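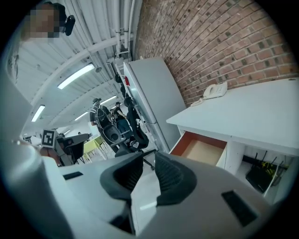 **Will the desk stand flat against a bare brick wall?**

It will stand flush along the top, provided the floor is reasonably level, and you can adjust each foot by up to 30 mm if it isn't. Old brickwork tends to wander a little, so a finger's width of daylight somewhere along the back is quite usual and does no harm at all. Plenty of our customers run their cables down through it.

## The Anden white desk

We have been selling the Anden for a good while now and it is still the one I steer people towards when they ring up and say they just want a plain white desk for a workroom. It has a long flat top and not much else to it, and I mean that kindly! You can spread your papers right out to one end and still have room to work at the other. 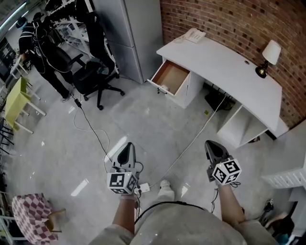 The top is 1,320 mm long and 646 mm deep, so it goes through an ordinary doorway on its side without any fuss. Keegan Caron in our workshop puts one together in the time it takes the kettle to boil, but please allow yourself a bit longer than that, and do have a second pair of hands ready for turning it over. The Allen key is taped inside the bag of bolts (we still get calls about that).

A word about floors. On smooth concrete the standard feet can slide if you lean hard on the front edge, so ask us for the rubber ones when you order - they cost nothing extra and they don't leave marks. For carpet the standard feet are better.

If you keep a power strip on the floor, leave yourself enough slack to pull the desk out for sweeping. We also do a clip-on tray, the Telley, which fixes under the back edge and holds a strip and its plugs. It can be added later with the four screws supplied.

### Looking after it

A damp cloth and a drop of washing-up liquid will see to most things. Biro comes off with a little white spirit on a rag, wiped over with clean water afterwards. Please don't use scouring cream, as it dulls the finish and we can't bring that back.

### Ordering

Orders placed by 25th November go out from the Arroyo warehouse before Christmas. For larger rooms, or if you'd like matching cabinets, ask for Aba Laryea, who looks after bulk orders and will happily go through a floor plan with you over the phone. Spare feet, bolts and end caps are kept in stock for every Anden sold since we changed the leg fitting in May. For older desks, send us a photo of the underside and we'll see what we can find.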